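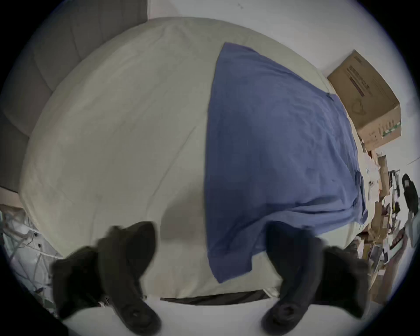
Is a channel-tufted headboard comfortable enough to sit up against?
Mostly, if you put one pillow behind your lower back. The padding on my Juvham bed is firmer than it looks in the store, and I like that now, but the first week I kept sliding down.

I've had this bed since February and it's turned into my everything surface. I fold laundry on it, I lay out shirts on it, I eat toast on it (sorry, Flora). It cost me 594 dollars with delivery, and the gray goes with every sheet I own, the off-white set and the sage green set both!

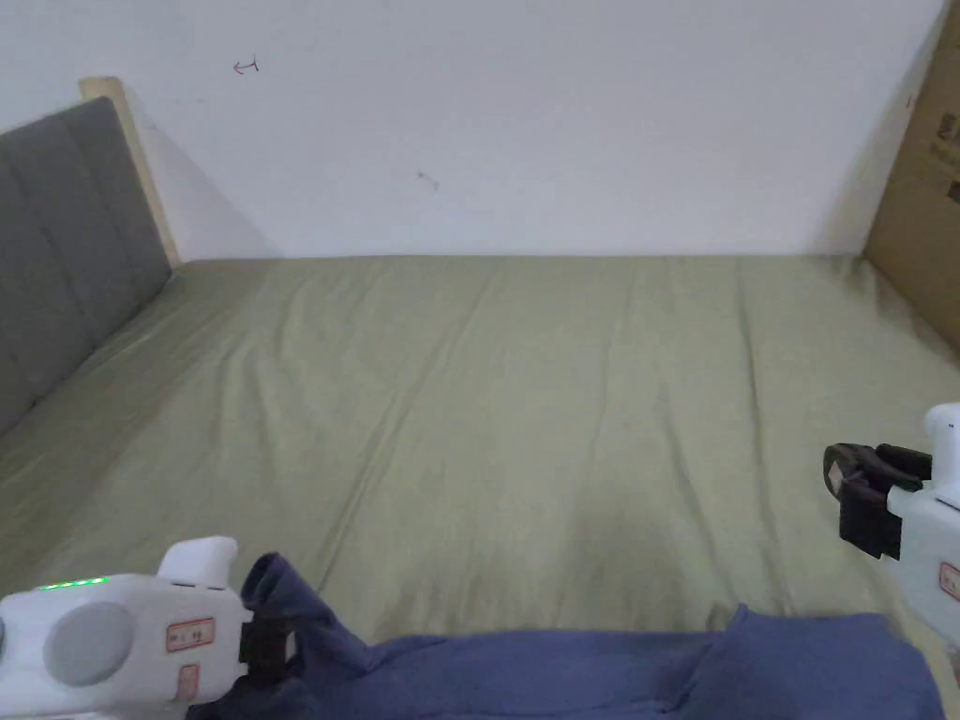
The green ones wrinkle more, by the way. I pull them tight in the morning and by lunch there are creases running all over the place. The off-white set came from Fluvitden and stays a bit smoother, but it shows every crumb.

Back to the headboard. Dust loves the seams between the panels, so I run the brush end of the vacuum down them every 2 weeks. The fabric hasn't pilled yet. Putting it together took my friend Precious and me over 4 hours, and the instructions skip a step with the side rails, so lay all your bolts out first.

Would I buy it again? Sure, at that price. I'd just order the firmer mattress with it.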